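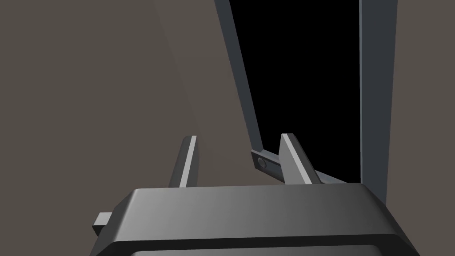
I have been keeping household accounts on paper for a little over a year now, and a few people have asked how I do it, so I am writing it down.

The notebook is a plain ruled one from the stationery shop in Nollton. I bought it in June, when I got a heating bill I could not explain and went looking for the one before it. I found it in a coat. After that I started writing everything in one place.

Each month gets two facing pages. The left page is for bills that come whether I like it or not: rent, power, phone, the bus pass. The right page is for everything else. I write the date, the shop and the amount, and I don't use categories. I tried categories in the first month and spent more time deciding if light bulbs were groceries than I spent buying them.

My rent is 850 a month and the rest of the fixed bills come to 80 in summer and a good deal more in winter. I put 40 aside each month toward the winter ones. It goes in a separate account that I don't have a card for. In January I had to move money into it anyway, but it was a smaller amount than the year before.

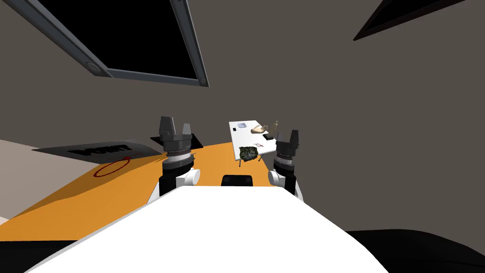 What I changed after the first few months

I stopped keeping receipts. I used to put them in an envelope at the back of the notebook, and I never once took one out. Now I copy the amount when I get home and throw the paper away, except for anything with a warranty.

I also stopped adding up the right page every week. Once a month is enough. I do it on the last evening with a pencil, and then check it against the bank statement. If they are off by a small amount I write the difference at the bottom and leave it. Ignacio Quezada, my neighbor, thinks this is terrible. He uses a spreadsheet and sends himself reminders. We have agreed not to discuss it.

The last change was color. For a long time the whole notebook was in black ink and I kept skipping over the lines that needed attention.

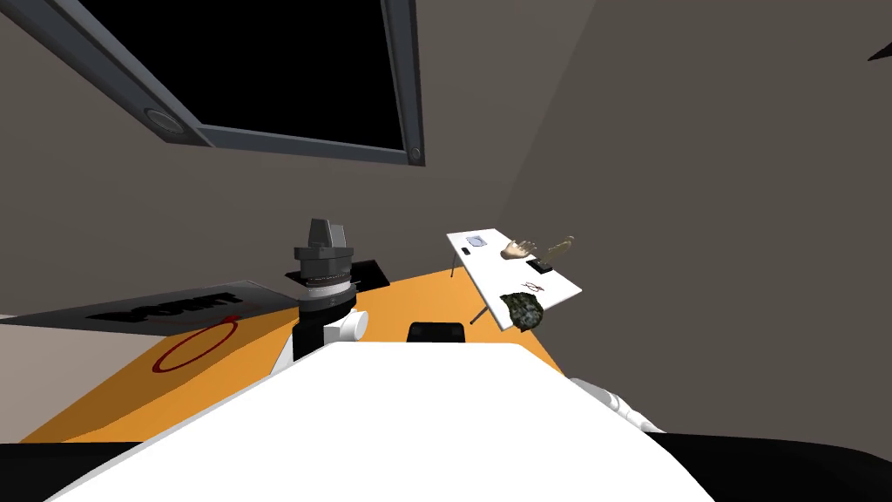 Bills that are due but not yet paid now get a colored mark in the margin. I started with yellow, which was too faint to find under my kitchen light. Red looked like I was in trouble every time I opened the book. I settled on orange, the same sort of orange as that floor between the gray walls, and it shows up well next to pencil. When the bill is paid I put a line through the mark and write the date beside it.

The one thing I have not worked out is yearly bills. Insurance comes to 900 and I know when it is due, but there is no place for it on a monthly page until the month arrives. For now I have a list inside the front cover. It is getting crowded, and the next notebook will need a couple of pages at the front for this.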